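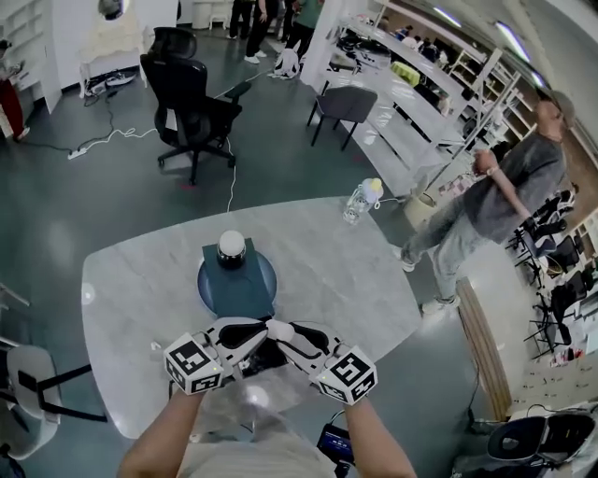 Two hand-held grippers with their marker cubes, the turntable and the bottle or jar with the white lid.

What I learned from making a budget for small grippers

I am writing this in March, when our order is finally sent and I have again some evenings for the blog. A few readers asked me how a small group should plan the money for collecting demonstrations by hand, before there is any robot arm in the building. I am not a purchasing person. I studied mechanical engineering and I came to the budget only by accident, when Halina Domański moved to our Emville office and her spreadsheet came to me. So please take this as notes of one person.

The spreadsheet had one big line at the top, and this line was called "grippers". Under it were many empty rows. I think this is how most people start. You look at the device which goes in the hand, you ask for the price, you multiply by two for the left and the right, and you feel that the work is almost finished. My first version was like this also. I was quite proud of it for one afternoon.

Then I tried to write down everything that must be on the table and near the table for one person to work for one morning. I recommend this exercise very much. The list became long and boring, and most of the money problems were in the boring part.

First, the markers. Each of our grippers carries a cube with printed black patterns, so that its position can be followed. The cube itself costs almost nothing. But a print on simple paper gets scratched, and a corner that lifts a little is already a reason to measure everything again. I asked two shops for a matte print on a stiff material and took the more expensive one. I also put spare cubes in the order, already assembled, and this I would do again without thinking.

Second, the pads inside the jaws. I had them in the budget as part of the gripper, and the supplier had them in his catalog as consumables. These are two very different opinions! We now buy them in bags. I calculate 80 pads for the first period, and I keep them in a separate row, so that the person who reads the budget after me can see how fast this row is growing.

Third, the objects. For the household tasks we needed jars, bottles, lids, cups, small boxes. My colleague said that we can bring these things from home, and for a first try this is fine. For a longer plan it is not so good. A jar from home is one jar. When it breaks, or when somebody takes it back, you cannot continue with the same task. I ordered the kitchen objects from Gastero, always several pieces of the same model, and I wrote 200 dollars for it. My boss asked why there are cups in a technical budget. I sent him the list of tasks and he signed.

Fourth, the table. Here I made my biggest mistake. In the old plan there was a special workbench with height adjustment and aluminum profiles, for 700 dollars, and I kept it for weeks because it looked serious. In the end a normal large table with rounded corners does the work. We put a turntable on it and a mat on the turntable, and the object can be turned between two attempts without a person walking to the other side. The turntable was one of the cheapest rows in the complete spreadsheet and I am more happy with it than with anything else. The rounded corners I did not plan, but I would now ask for them, as people pass very close to the table all day.

This brings me to the space. I did not have a row for space at all. We share one room with other people who have their own work, and they need to walk, to sit, and to reach their shelves. If you are planning now, please draw the room on paper and include the chairs. I forgot the chairs. An office chair with five wheels needs much more floor than you think, and they multiply. Also draw the cables. I ordered power strips, but I did not order anything to cover the cables on the floor, and this was added later, in a second order with a second shipping cost.

About the suppliers I can say only a little. For the gripper bodies I had offers from Ulley and from Saengthong. The one from Ulley was cheaper per piece, but the spare parts were sold only as a complete set. From Saengthong I could buy a single finger or a single screw, and the delivery was 32 days. I chose Saengthong. White plastic parts can crack when they fall, and they will fall, so the price of one finger was for me more important than the price of the whole device. A group with its own 3D printer would maybe decide the opposite, and I would understand it.

One more thing is the time of people. I put the hours of the operators in the same file, on a second page, with a pause every hour. Holding two grippers in front of you is not heavy in the first minutes. Please try it yourself for a full morning before you write down how many hours a person can do per day. My first number was much too optimistic and I reduced it after my own shoulders explained it to me.

The robot arms are on the third page, and this page has still many question marks. I have asked for offers with and without the mounting plates. When the answers come, I will write the second part. If somebody has experience with import costs for small quantities of spare parts, please leave me a comment, I am still guessing in this row.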